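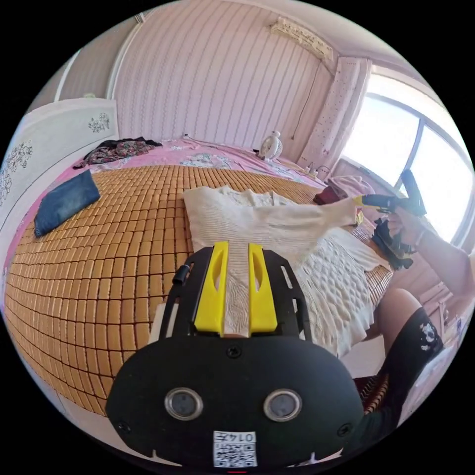 麻将席过夏

入了六月,城里人谈论睡眠的热情便与气温一同上涨。拉里克街上那家床品店,门口的牌子一天换三回:早上卖冰丝,中午卖乳胶,傍晚老板自己热得没了主意,改写“进来吹风”。

我家睡麻将席,睡到第六年了。小竹块一片片穿成一大张,铺开时哗啦作响,楼下以为我家又凑了一桌。它的好处是凉,坏处是凉得有花纹:早上起来,后背印着整整齐齐的格子,够下一盘棋。至于夹头发、夹汗毛,老用户都不提,就像结了婚的人不提打呼噜。

邻居里戈韦托·奥坎波是个讲科学的人。他去年买了布里斯洛牌的水冷床垫,说明书有144页,其中一大半在讲怎样避免漏水。他读到第49页便睡着了,睡在沙发上,据他说那是整个夏天最好的一觉。

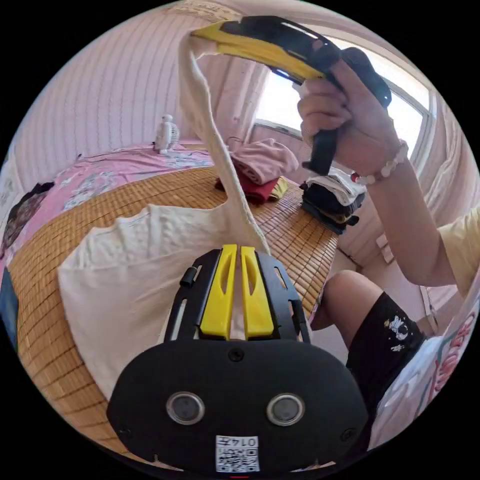

竹席上的白色衣物。床在白天另有用处。

夏天的床,白天多半兼着衣柜的差事。晚上要睡觉,先把这堆东西挪到椅子上,第二天早上再从椅子挪回床上。我母亲管这叫懒,我管这叫周转。

卖席子的欧斯塔基奥·伊诺霍萨在加卡奇旧市场守了大半辈子摊。他教人挑席子只有一招:脱鞋,躺上去,别说话。有人躺下就砍价,他一概不理,说嘴还在动,身子就还没凉透。我躺了一刻钟,起来时价钱一分没少,倒是后面排了队。那张席子连枕片一共209元,他送了我一块抹布,嘱咐用温水擦,擦完阴干,千万别拿到大太阳底下去晒。

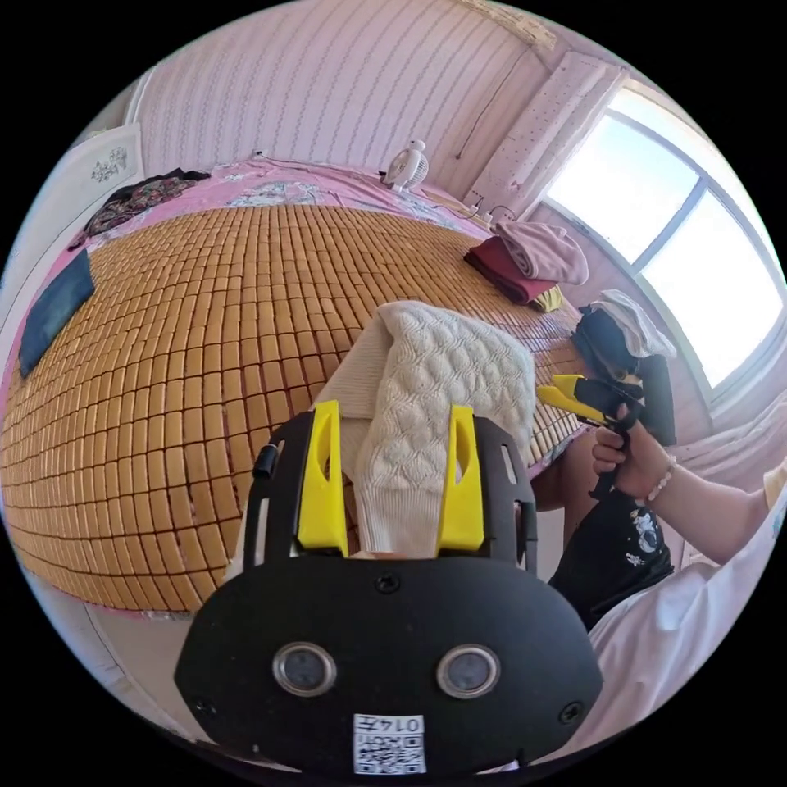 头一个夏天我当然晒了。傍晚收回来,有两排竹块翘了边,躺上去像睡在一排劝人早起的牙齿上。回去找他,他也不骂,慢吞吞把线重新穿过,收了我一包烟钱。

至于空调,我家也有,装在客厅,卡拉纳牌,声音很像有人在隔壁搬家。妻子主张开,我主张不开,折中的办法是开着空调、盖着薄被、躺在凉席上。奥坎波听了直摇头,说这不合热力学。他说这话时是夜里十一点半,人正抱着枕头站在我家门口,问沙发有没有人睡。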